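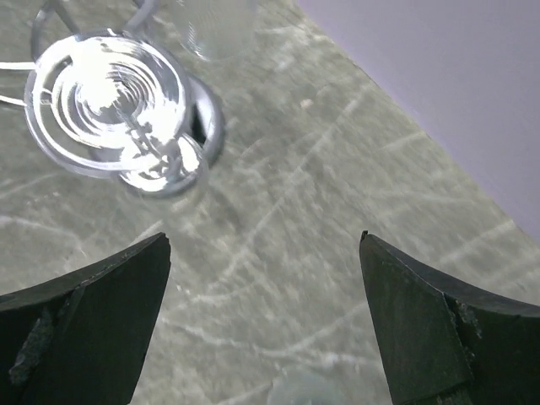 Figure 1. Clear drinking glass standing on the gray-green veined surface.

Section 6. Glassware on Veined Stone and Marble-Pattern Surfaces

Applies to Pluninetti counter surfaces and Pluninetti counter mats in the Mallbridge pattern. For cooktop surrounds and sink cutouts, see the separate sheet supplied by your installer.

6.1 Before you set anything down

1. Wipe the surface with a soft, damp cloth. Use plain water or a mild dish soap.
2. Dry the surface with a second cloth. Pay attention to the strip along the wall, where water tends to sit.
3. Run your hand across the area you plan to use. If you feel sugar, salt or grit, wipe again.
4. Check the bottom of each glass for chips. Do not use a glass with a chipped rim, base or foot.

Note: Clear glass can be hard to see against the Mallbridge pattern, especially under a ceiling light. The white veins and the reflections in a thick base look much alike from above. If you have trouble, turn on a side light or put the glasses on a plain cloth.

6.2 Placing tumblers and other flat-bottomed glasses

1. Hold the glass near the base, below the rim.
2. Lower it straight down. Do not drag it.
3. Keep the glass at least one hand's width from the front edge of the counter.
4. Leave enough space between glasses to get your fingers around each one.

CAUTION: Do not place a glass straight from the freezer or a hot dishwasher onto the surface. Let it reach room temperature on a towel or rack first.

6.3 Placing stemmed glasses

Stemmed glasses have a high center of gravity and tip more easily than tumblers. Place them last and pick them up first.

1. Hold the glass by the stem, just under the bowl.
2. Tilt it very slightly and touch one side of the foot to the surface.
3. Bring the rest of the foot down until it lies flat.
4. Let go of the stem, then move your hand straight back. Do not lift your hand past the bowl.

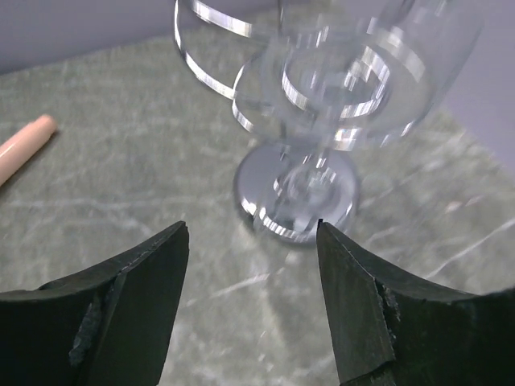

Figure 2. Stemmed glass with its round foot on the veined surface.

If the glass rocks, pick it up and check under the foot. On a counter mat, also check that the mat is flat and has no air trapped below it. See 6.4.

CAUTION: Never slide a stemmed glass by pushing on the bowl. The foot can catch and the stem can snap.

6.4 If you are using the counter mat

1. Unroll the mat with the pattern side up and leave it for 2 hours before use.
2. Press out any air from the center toward the edges.
3. Trim only with the Frimpong cutting guide. Hand-cut edges may curl.

Do not set glasses across the edge of the mat.

6.5 Rings and water marks

Fresh rings come off with a damp cloth. For dried rings, use Menon Stone Wash, part no. 800-94, and follow the directions on the bottle. Do not use scouring powder, steel wool or vinegar.

Revised 6 Apr 2021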